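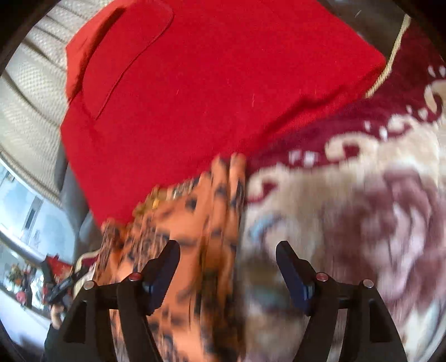 Student report, Textile and Home Studies, Resley College. Submitted May 18, 2022

How often do we wear the clothes we own? My project looks at this question in the student houses of Resley. In January I gave a paper form to the residents of two houses, Tridel and Skama. I received 65 forms back. Each person wrote down which clothes they wore in the last month and which stayed on the shelf.
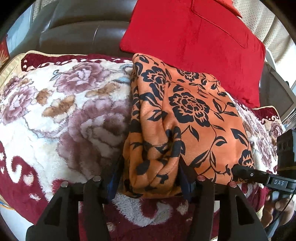
The most common answer for not wearing a garment was a small fault, such as a missing button or an open seam. Many residents wrote that they can sew a little, but they have no thread at home. The repair shop on Ngcobo Street is known to few of them.

I also asked about washing. Knitted clothes are washed less often than cotton ones, and several people were afraid that wool will shrink. My form did not ask for the water temperature, and this is a weakness of the study.

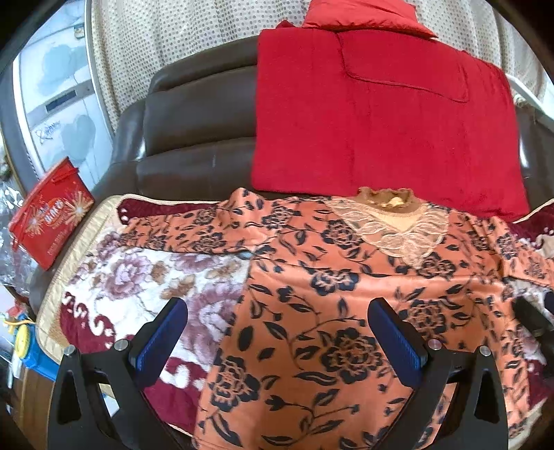

Fig. 3. Patterned garment.

For the next step I would like to repeat the form in summer, with a question about the price of each repair.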